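Zullel 卓上小物セット 配置の記録と言葉づかい README

概要

Zullel は、机の上の小物の置き方を日本語の短い文で書いた記録です。使う物は、青いブロック、黄緑色の丸い皿、おもちゃのバナナです。机は木目の天板で、まわりを透明なアクリルの板で囲んであります。

記録は全部で473件あります。1件には、置き方を説明する文が一つと、その置き方を表す項目がいくつか入っています。文は Hongmei Qiu と Dindo Layug が書きました。二人とも日本語が母語ではありません。そのため、言葉を選ぶときの決まりを少し細かく作りました。この README の後半に、その決まりを書いてあります。

物を置く作業は Bustham の部屋で、主に午前中に行いました。午後は窓からの光がアクリルの板に強く映り、皿の縁が見にくくなることがあったためです。最初の記録は4月で、その後、項目の名前を一度だけ変えました。変えた内容は「変更の記録」を見てください。

中に入っているもの

records.tsv
配置の記録の本体です。文字コードは UTF-8、区切りはタブです。一行目は項目名です。

words.tsv
文の中で使ってよい言葉と、使わないことにした言葉の対応表です。

notes.txt
作業中のメモです。整理していないので、同じことが二回書いてある所もあります。消さずに残しました。

README.txt
この文書です。

物について

青いブロック
細長い形で、長い方向に沿って段や溝のような形がついています。見る向きによって、L の字のように見えたり、U の字のように見えたりします。記録の文では形を細かく言わず、「青いブロック」だけにしました。初めのころは「青い角材」「青いレール」という言い方もありましたが、読む人が別の物だと思うので、全部直しました。

ブロックには、皿の上に置くときと、机に直接置くときがあります。机に直接置くときは、向きも記録します。向きの書き方は「項目の説明」にあります。

黄緑色の皿
丸くて浅い皿で、縁が少しだけ高くなっています。直径は20センチです。縁が低いので、バナナが縁にのってしまうことがあります。その場合は「皿の上」と書かず、「皿の縁にかかっている」と書きます。

皿の色について、Dindo は最初「緑の皿」と書き、Hongmei は「黄色っぽい皿」と書いていました。話し合って「黄緑色の皿」に決めました。対応表では、前の二つの言い方は使わない言葉の方に入っています。

おもちゃのバナナ
黄色で、ゆるく曲がっています。茎の方の端は色が濃いので、どちらが茎か、すぐに分かります。記録では、茎のある方を「茎の側」、反対の方を「先」と呼びます。「頭」「しっぽ」という言い方は、人によって逆になりますので、使いません。

机と囲い
天板は茶色の木目です。木目の筋は同じ方向に流れているので、物の向きを言葉で説明するとき、つい「木目に沿って」と書きたくなります。しかし、座る場所が変わると説明が分かりにくくなるため、この言い方は notes.txt の中だけにしました。

囲いは透明なアクリルの板です。板の上の端は光が当たると白い線のように見えます。囲いのすぐそばに置いた物は「奥の板の近く」「右の板の近く」のように書きます。「壁」と書くと部屋の壁と混ざるので、必ず「板」と書いてください。

基本の配置

いちばん多く使う配置は、バナナが皿の上にあり、ブロックが皿の外で机に直接置いてあるものです。records.tsv では、この配置に basic という名前をつけました。473件のうち217件がこの配置です。

basic の中でも、ブロックの向きやバナナの曲がる方向は同じではありません。名前が同じでも文は少しずつ違いますから、文をまとめて一つにしないでください。

皿は手前の右の方に置くことが多く、ブロックはその左の方、少し奥に置きます。二つの間は、物の影が重ならないくらい空けると、文が書きやすいです。

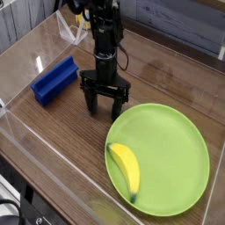 バナナの一部が皿の外に出ているとき、その配置も basic に入れてよいですか。

入れません。バナナの全体が皿の縁の内側にあるときだけを basic とします。一部が外に出ているときは、layout の項目を edge にして、文の中にも「縁から出ている」と書いてください。

そのほかの配置

edge
バナナが皿の縁にのっている、または縁から出ている配置です。どちらの端が出ているかを、必ず文に入れます。

apart
バナナもブロックも皿の外にあり、皿には何ものっていない配置です。皿に何ものっていないことも、文に書いてください。書かないと、読む人は皿があるかどうか分かりません。

together
バナナとブロックが両方とも皿の上にある配置です。ブロックは細長いので、皿の中で場所を取ります。先にブロックを置き、残った所にバナナを置くと、うまくおさまります。

cross
ブロックの上にバナナをのせた配置です。溝の向きによっては転がりやすく、きれいに置けるまで何度もやり直しました。件数は少ないです。この配置だけを調べたい方には足りないと思います。

置き方の手順

以下は、同じような置き方を自分の机でやりたい方のための手順です。私たちは毎回この順番で置きました。

先に机の上を乾いた布でふきます。木目の上の小さいごみは見落としやすいので、横から光を見ながらふいてください。アクリルの板は、紙でふくと細かい傷がつくことがあります。眼鏡用のような柔らかい布を使ってください。

次に皿を置きます。皿は丸いので向きを気にしなくてよいですが、裏にごみがついていると、がたがたします。置いたあと、縁を指で軽く押して確かめます。

それからブロックを置きます。机に直接置くときは、長い方向を斜めにすることをすすめます。机の端と平行にすると、文がどれも「平行に置いてある」になり、言葉の練習としては面白くないからです。

最後にバナナを置きます。basic では、皿の真ん中ではなく、どちらかの縁に寄せることが多いです。左に寄せて、バナナの背中を皿の縁のカーブに合わせるように置くと落ち着きます。曲がりの内側は皿の真ん中の方を向きます。この置き方の文は、たとえば次のようになります。

「おもちゃのバナナは皿の左の縁に近い所にあり、縁の形に沿って置いてある。内側のカーブは皿の真ん中を向いている。」

「沿って」は、ぴったりついているという意味ではありません。少しすき間があっても使えます。Hongmei は最初、すき間がある場合は「沿うように」と書き分けていましたが、区別が細かすぎるので一つにしました。 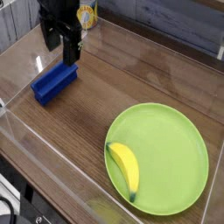 項目の説明

id
記録の番号です。途中で消した番号があるため、最後の番号と件数は一致しません。

layout
配置の名前です。basic、edge、apart、together、cross のどれかが入ります。

banana_side
バナナが皿の上にあるとき、皿の中のどの辺にあるかを書きます。値は left、right、near、far、center です。near は手前、far は奥です。皿の外にあるときは none にします。

stem_dir
バナナの茎の側が向いている方向です。斜めのときは far-left のように二つをつなげて書きます。奥か手前を先に書き、左か右を後に書きます。

block_place
ブロックのある場所です。plate か table が入ります。cross のときは、ブロックが何の上にあるかを書きます。

block_dir
ブロックの長い方向です。角度の数字は使いません。「右奥から左手前」のように、日本語で書いてあります。「左手前から右奥」も同じ向きですが、表では奥を先に書く形にそろえました。

text
配置を説明する文です。句点で終わります。二つの文になってもかまいません。

writer
文を書いた人です。H または D が入ります。

checked
もう一人が読んで確認した場合は 1、まだの場合は 0 です。

左右と手前・奥の決まり

この記録で一番時間がかかったのは、左右の決まりでした。向かい合って座ると、一人の右はもう一人の左になります。初めの数日分は、二人がそれぞれ自分から見た左右で書いてしまい、後で全部読み直しました。

今の決まりでは、机の手前に座った人から見た左右だけを使います。手前は、その人に近い方です。物から見た左右、たとえば「バナナの右」という言い方は使ってよいですが、それも座っている人から見て右という意味です。

「上」と「下」には特に注意が必要です。「皿の上」は皿にのっているという意味だけに使います。皿より奥にあるときは「皿の奥」と書きます。写真や紙の上で見ると、奥にある物は上の方に見えますから、この間違いは私たちも何回もしました。

「そば」「隣」「近く」は、次のように分けました。

そば
手を広げずに両方の物にさわれるくらいの近さ。

隣
二つの物が左右に並んでいて、間に別の物がないとき。

近く
そばよりも少し広い意味。迷ったときはこれを使います。

この分け方は辞書の意味と同じではないと思います。Zullel の中だけの決まりとして読んでください。

文の書き方

一つの文には、動詞を二つまでにします。長くなりそうなときは文を分けます。

物を初めて出すときは色をつけて「青いブロック」「黄緑色の皿」と書き、二回目からは「ブロック」「皿」でよいです。バナナは初めに「おもちゃのバナナ」と書き、二回目からは「バナナ」とします。

「置いてある」と「ある」はどちらも使えます。「置かれている」も間違いではありませんが、少しかたい感じがするので、text では使わないことにしました。「のせてある」は皿の上の物と cross のバナナだけに使います。

大きさを比べる文は書きません。「大きい皿」と書くと、小さい皿もあるように読まれます。

よい文の例です。

「青いブロックは机の左の方に、斜めに置いてある。」
「おもちゃのバナナは黄緑色の皿の上にあり、茎の側は左奥を向いている。」
「黄緑色の皿には何ものっていない。青いブロックは皿の奥にある。」

直した文の例です。左が前の文、右が今の文です。

「バナナは皿の中で寝ている。」→「バナナは皿の上に置いてある。」
「ブロックが上の方にある。」→「ブロックが奥の方にある。」
「皿の左にバナナがある。」→「皿の上の、左の縁の近くにバナナがある。」

三番目は特に大事です。前の文では、バナナが皿の外の左にあると読むことができます。

使い方の例

日本語の位置の言葉を教える先生が、聞き取りの材料として使うことを考えました。text を読み上げ、聞いた人が同じように物を置きます。置いた後で、layout と banana_side を見て確かめることができます。

Gramgate の社内の勉強会でも一度使ってもらいました。参加した Özkan さんから、stem_dir が細かすぎて初級の人には難しいという意見がありました。その場合は stem_dir の項目を読まず、文の中の茎の部分も省いて読んでください。省いても配置の名前は変わりません。

同じ物をそろえる必要はありません。細長い物、丸い浅い皿、曲がった物があれば、似た練習ができます。私たちが近くの店で練習用の物を一組買い足したとき、全部で3,000円におさまりました。

足りない所

basic がとても多く、ほかの配置が少ないです。件数をそろえるために basic を減らすことも考えましたが、ブロックの向きの種類が減るので、そのままにしました。

書いた人は二人だけです。Dindo の文は短く、Hongmei の文は「少し」「やや」が多いです。この違いは直していません。writer の項目で分けて読むことができます。

checked が 0 の行は、左右の間違いが残っている可能性があります。授業で使うときは 1 の行だけを使ってください。

助詞の「に」と「で」が自然でない文もあるかもしれません。気がついた方は、id と直した文を送ってください。理由は書かなくても大丈夫です。

物の片づけ方

作業が終わったら、バナナ、ブロック、皿の順に取ります。皿の上に物を残したまま皿を持ち上げると、縁が低いのですべって落ちることがあります。

バナナは水で洗わず、しぼった布でふいてください。ブロックの溝にはほこりがたまります。柔らかい筆で、溝の長い方向に掃くと取れます。皿は薄い洗剤で洗えますが、机に戻す前に裏側もよくふきます。

しまうときは、皿を下にして、バナナとブロックを別の袋に入れます。一つの袋に入れると、ブロックの角でバナナに跡がつきました。

変更の記録

最初の版では、near と far の代わりに down と up を使っていました。「上」「下」の間違いが多かったので、今の名前に変えました。古い表を持っている方は、down を near に、up を far に置き換えてください。

「左右の板の近く」という書き方をやめて、「左の板の近く」または「右の板の近く」にしました。

「皿の中」を全部「皿の上」に直しました。ただし、notes.txt には前の言い方が残っています。

words.tsv に「縁にかかっている」を足しました。

利用の条件

文と表は、教室や勉強会で自由に使ってかまいません。書き直して配るときは、もとの記録の名前 Zullel と、どこを変えたかを書いてください。

書いた人　Hongmei Qiu、Dindo Layug
配置を行った場所　Bustham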